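Toy library reopens in Kullbridge with 300 things to borrow

The toy library is back, and what a morning it was! Families were queuing along the corridor before the doors opened, and by lunchtime the jigsaw shelf was almost bare.
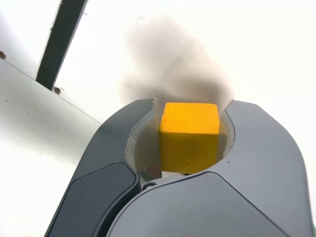
KULLBRIDGE, March — Membership costs £8 a year, and each family can take home 2 toys at a time for up to a month. There are 300 to choose from, including a lovely run of wooden train sets passed on by the Cisberg playgroup when it moved to smaller rooms.

Delphine Achterberg, who has spent the winter sorting and labelling, was thrilled with the turnout. "We hoped for a dozen new members and we signed up about 50," she said. "I ran out of cards and had to cut up a cereal box."
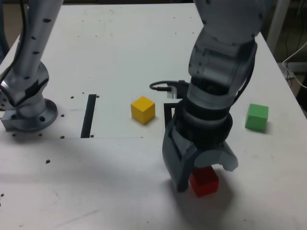

Coloured cubes on a white tabletop.

Juraj Vrabec is starting a mending table on the first morning of each month — bring your wobbly wheels and split puppets, and stay for a cuppa. He would love more wood glue, small clamps and any odd puzzle pieces
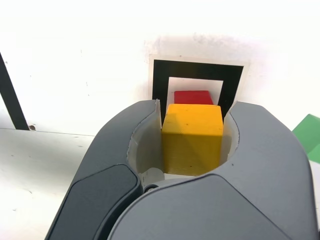 you find down the back of the sofa, as two of the farmyard jigsaws are still short of a cow. Doors open at ten, and the ramp is round the side by the bike racks.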